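Kestirden print shop says its canvases are "museum grade". We asked which museum

1 October 2018

Online art seller Kestirden has opened its autumn sale with 2000 canvas prints and a promise that each one is "museum grade". The phrase appears all over the site. What it means is harder to find.
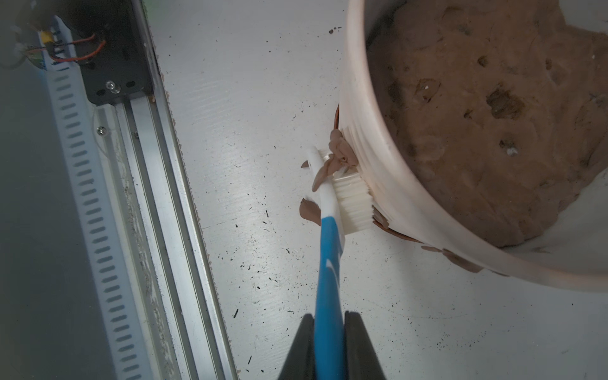 Attila Takács

I wrote to the company in May, when the same wording turned up in its newsletter, and asked who had done the grading. The reply thanked me for my interest in visionary art and offered me 30 per cent off.

The sale itself is put at "up to 50 per cent". Most of the prints I looked at were marked down by far less, and a few seemed to cost what they did in spring.
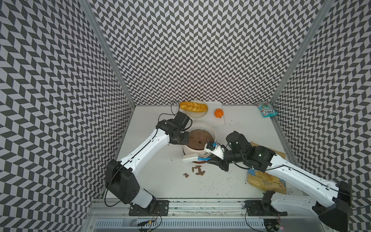
What the artists get

Kestirden says painters "share fully" in each sale. Jolán Virág, whose Vörös series is among the best sellers, told me she was paid £49 for the last quarter. "I'd like to see the sums," she said. "I've asked twice."

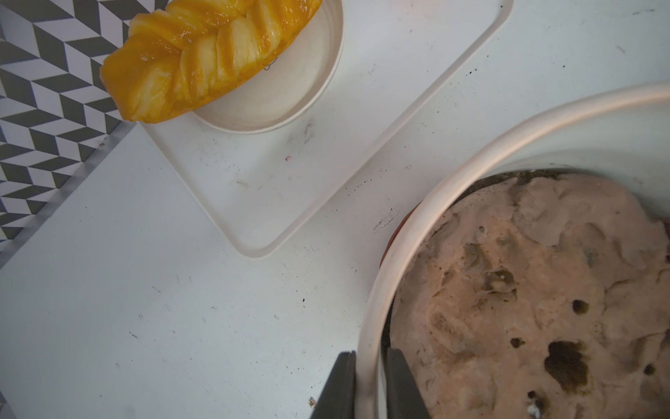
The Hevcombe show

A pop-up display is promised for Hevcombe later this autumn, with framing by Cikovik. No venue has been named. Cikovik confirmed it had been approached but would not say whether anything had been signed.
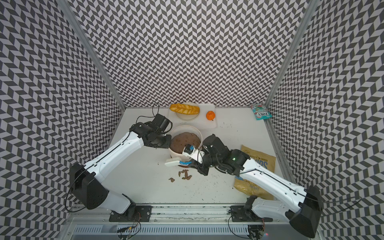
Buying anyway?

Some of the pictures are lovely, and I can see why people want one over the sofa. Ask for the print size in writing and check who pays for returns. The terms say the buyer does, unless the canvas arrives torn. Kestirden did not answer further questions before we published.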